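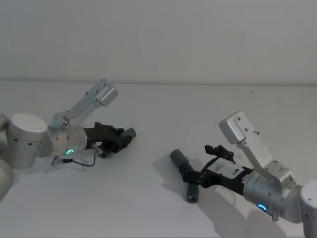

Last modified: Aug 1, 2018

I caught the owner of Bassi, the little bakery in Undach, right after the morning rush, and she was still talking with her mouth full (my kind of person!). "We did 39 loaves the first day and I cried," she told me. Last November they sold 1,380 — mostly rye. So what changed? "I quit making cupcakes," she said. "I hated them." I asked if she'd ever open a second shop over in Girkora and she laughed so hard she had to sit down. "Ask me when the oven's paid off."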